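Clunuvard Small Makers' List
Archive > Tins, tubs and jars
4 min read

From: Inese Rätsep
Date: 6 September 2018
Subject: Re: small round containers, lids and what to keep in them

Hello all,

I'm so glad somebody brought up small containers, because I have been wanting to talk about them for ages and my family has stopped listening. Quoting the original below and then I'll go through it bit by bit (sorry in advance for the length, get a cup of tea).

> Hi list. I've moved my button and bead stock out of the big
> drawers and I'm trying to settle on one sort of small round
> container for the lot. I have a mix at the moment, some with
> plain lids and some food tins with the labels still on. They
> roll, they don't stack with each other, and I can never tell
> what's in which. Do people stick to one kind? Do you label the
> lid or the side? And is it worth peeling the paper off the
> tins, or am I making work for myself? I've got 703 buttons
> sorted by colour and I would very much like to never do that
> again.
> Cheers,
> Plondlow Haberdashery

703! And you sorted them by colour! I take my hat off to you. Grey and off-white buttons alone would have finished me.

First question, one kind or a mix. I was a one-kind person for years. I bought a carton of matching tubs from Iltex when they were clearing out their old stock, and for a while everything on my shelves was the same height and I felt like a very organised person. Then I ran out of matching tubs. I couldn't get more, and I spent far too long hunting for the same ones when there were perfectly good tins going into the recycling every week. So now I'm a mix person, and much happier for it!

What I'd suggest is a mix by job. Plain-lidded tubs for anything you dip into all day, tins for the things that sit. When the two sorts are out on the bench together you can pick them apart at a glance, pale lids in one group and bright labels in the other, and your hand starts going to the right place without you thinking about it. It took me a month or so to get the habit and now I'd be lost without it.

It does help to have a decent surface to set them out on. I love a light wooden top for this. Little dark beads show up beautifully against it, and so does the dropped pin that would otherwise find your foot. Blue and yellow labels look very cheerful on blond timber too, if that sort of thing matters to you (it matters to me).

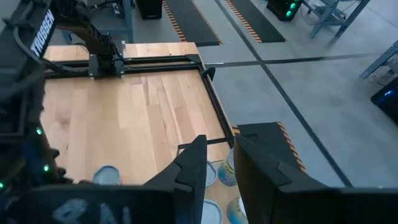
LIDS, LABELS AND PEELING

Lid or side? Depends entirely on where you stand when you look at them. If your containers live on a bench or in a shallow drawer you are looking down, so label the lid. If they live on a shelf at eye level, label the side. If they move between the two, do both and be done with it. I held out against labelling twice because it seemed fussy, and then one afternoon I opened every single tub on the shelf looking for 16 brass eyelets. They were in the last one. Both sides and lids got labelled that evening.

One warning about labelling lids only. Lids wander. If you have three tubs open at once and they all have the same lid, you will sooner or later put "hooks" on top of "eyes" and not find out until you are halfway through a skirt. A dab of nail polish on the lid and a matching dab on the tub sorts this out in seconds. I use a different colour for each tub and it looks like a tiny paint shop in there.

For pale blue or grey lids I'd write straight on with a fine black marker, which reads very well. It'll come off with a bit of metho on a rag if you change your mind. Test the underside first, as some plastics go cloudy.

Peeling the paper off tins: I say leave it on! I know the look of a row of bare silver tins is very smart, but then they are all identical again and you're back to square one. A label you already know by heart is a free colour code. I have never once forgotten that press studs live in the custard powder tin. If you do want them bare, soak them in warm soapy water, rub the last of the glue off with cooking oil and then wash again. Dry them properly before anything metal goes in, or you'll get rust spots on your hooks. I lost a whole batch of lovely old ones that way and I'm still cross.

Now the rolling. Round things roll, and no system in the world will change that, but they only do it on their sides. Keep them upright on a tray with a lip. A baking tray is perfect, and if you cut a piece of non-slip drawer liner to fit, you can carry the whole lot across the room without a rattle. I have 2 trays, one for the current project and one for everything I'm pretending is the current project.

Stacking different kinds on top of each other I wouldn't bother with. Tin on tin is fine if the rims match. Tub on tin always ends in beads under the fridge. I had a jar of 3,000 seed beads go over in the hallway once, and I was still finding them when we moved house.

If anybody is near the Ramanauskas warehouse, they usually have a bin of odd tubs with lids by the front counter, and it's well worth a rummage. Take a tub from home so you can check the size. I'm planning a trip in October and am happy to pick some up for other people if you write to me off-list with the diameter you're after (in centimetres please, "medium" is no use to me!).

And Plondlow, would you put up your colour order when you have a minute? I would love to know whether you went by rainbow or by what sells. Also where you put the teal ones, which at my house have moved from green to blue and back again.

Happy sorting,
Inese

3 replies | 11 likes | Share this message

Contact the list owner | © Clunuvard Small Makers' List | Back to top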